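Trutdale's puzzle room opens its tables to the public in March

If you have walked past the old seed store on Maremport Road lately and wondered about the white partitions going up behind the windows, the answer is a friendly one. Volla, the little workshop that has been making wooden and plastic shape puzzles for nursery classes these past few years, has moved in, and from March it will be opening its fitting room to anybody who would like to come and spend an hour with blocks, cubes and a cup of tea.

The workshop is run by Wojciech Baran and Asger Blöndal, who met when both of them were teaching the early grades at Trutdale and who still, after all this time, finish each other's sentences about the right size for a hole. A hole that is too snug makes a small child cross, Baran told us, and a hole that is too generous is no fun at all, so a good part of every working day goes into putting a block next to its cube, trying it, taking it away again and having a think.

"People imagine we sit around playing," he said, laughing, "and I have given up arguing with them, because my own mother thinks so too."

The new room came about with a grant of 900 dollars from the Ziółkowski family fund, which went on partition panels, paint and a delivery fee that Blöndal is still a bit sore about. The tables are white, which was his idea. He had worked for years on a dark bench and was forever losing the small pieces against it, and he says that a plain pale top lets you see a block and its shadow at once, even late in the afternoon when the light comes in low from the street side. Two of the tables stand close together at an angle, so that a visitor can turn from one to the other without getting up — a kindness to the grandparents, he said, and also to himself.

The puzzles themselves are simple things. The one most families will meet first is a gray cube with a square opening in its top, and a small blue block to go with it. There are no instructions in the box, and Baran would like to keep it that way. Children of two or three tend to put the block on top of the cube before they think of putting it inside, he told us, and he has seen grown adults do exactly the same when they were busy talking. 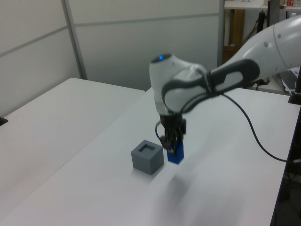

Blöndal is especially fond of the gray, which took them a whole winter to settle on. They tried yellow cubes first and then a rather fierce orange, and the children liked both very much, but they liked them so much that they carried the cubes off and forgot about the blocks. With a quiet color on the outside, he says, the blue piece is the one that gets noticed, and little hands go to it first. Last year the workshop sent out 400 sets, most of them to nursery classes up and down the valley, and this year they are hoping for 500 if the boxes arrive on time.

Visitors will be asked to leave coats and wet umbrellas by the door and to keep drinks at the back of the room, well away from the tables. Children are very welcome, as long as somebody comes with them, and there will be a shelf of older puzzles to borrow, including a few of the orange cubes for anyone who would like to see what all the fuss was about. Schools that want to bring a whole class should ask ahead, as the room is cozy and the kettle is small.

The room is at 602 Maremport Road, with the entrance on the left-hand side of the building, and will be open from ten in the morning until four in the afternoon. There is no charge to come in. Families with spare blocks from old Volla sets rattling around in a drawer are invited to bring them along — Baran keeps a box for strays and is always glad to match one up with a cube that has lost its own.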